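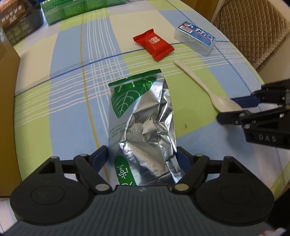
Keeping Opened Snack Bags and Tea Pouches Fresh

Foil bags do a good job until you open them. After that, most of the work is up to you. These are the methods we use at home for chips, seaweed, dried fruit, loose tea and the small wrapped snacks that pile up in the bottom of the cupboard.

Clear the table first

Once a month, usually on a Sunday, take every bag and packet out of the snack cupboard and put it on the kitchen table. A tablecloth helps, as crumbs stay on it and you can shake the whole thing out over the sink afterward. Wipe the empty shelf with a damp cloth and leave the door open until the shelf is dry. Do not put anything back on a damp shelf. Paper labels curl and cardboard goes soft.

Look at each bag before you decide where it goes. A wrinkled bag is not a problem by itself. Foil creases as soon as you handle it, and an unopened bag with deep creases is usually fine. What you are looking for is a pinhole or a split along the seam. Hold the bag near your cheek and press it gently. If you feel air coming out, treat it as an open bag.

Check the dates

Dates are often printed small, along a side or on the back, and on shiny foil they can be hard to read. Tilt the bag under a lamp and smooth the foil with your thumb. When you find the date, copy it onto a piece of masking tape and stick it on the front. For imported snacks, check the order of day, month and year, which varies by country. Many Korean packages put the year first.

Write the day you opened it, too. A printed date only applies to a sealed bag.

Folding a foil bag shut

1. Lay the bag on its side and move the contents down to the bottom.

2. Smooth the top part flat with the side of your hand, working from the contents toward the opening.

3. Fold both top corners in toward the middle, so you have a point.

4. Roll the point down in tight turns, each as wide as a finger, until you reach the contents.

5. Clip it. A clothespin is fine for a small bag. A large one needs two.

Foil holds a fold better than clear plastic does, so this will often stay closed on its own for an afternoon. Overnight, use the clip. Rubber bands work but they leave a gathered neck that lets air in.

If the bag has a zipper, run a dry fingertip along the track before you close it. Powder from seasoned snacks gets in there and keeps it from locking.

Jars and tins

Anything that will take more than two weeks to finish should come out of the bag. We use the square Milance jars for dried fruit and crackers because they line up on the shelf. The 300 ml size is right for most loose tea. Tea and coffee should be kept out of the light, so put those in a tin or at the back of the cupboard. Cut the name and directions off the bag and drop the piece in the jar, printed side facing out.

Wash new jars and let them dry overnight with the lids off. If a jar smells of what was in it before, fill it with warm water and a spoonful of baking soda, leave it until morning and rinse.

Small wrapped packets

Single packets with crimped ends get lost behind the bigger bags. Stand them on end in a shallow box, with the oldest at the front. A shoebox lid is deep enough. Keep hard candies and chocolate in separate boxes if your kitchen gets warm in June, and keep both away from the stove side of the cupboard.

Stale but not spoiled

Crackers and plain chips that have gone soft can be crisped on a baking sheet at 300 degrees for five minutes. Let them cool before you try one. Roasted seaweed takes less time and burns quickly, so use a dry pan on low heat and stay next to it. Throw out nuts that smell like paint or old oil.

From readers

Muthoni Chege keeps a pair of scissors on a hook inside the cupboard door. Bags that are cut straight across are easier to roll than bags pulled open by hand.

Kheri Mfinanga saves the little drying packets from seaweed and puts one in the salt tin. Make sure it is whole, and keep it away from small children.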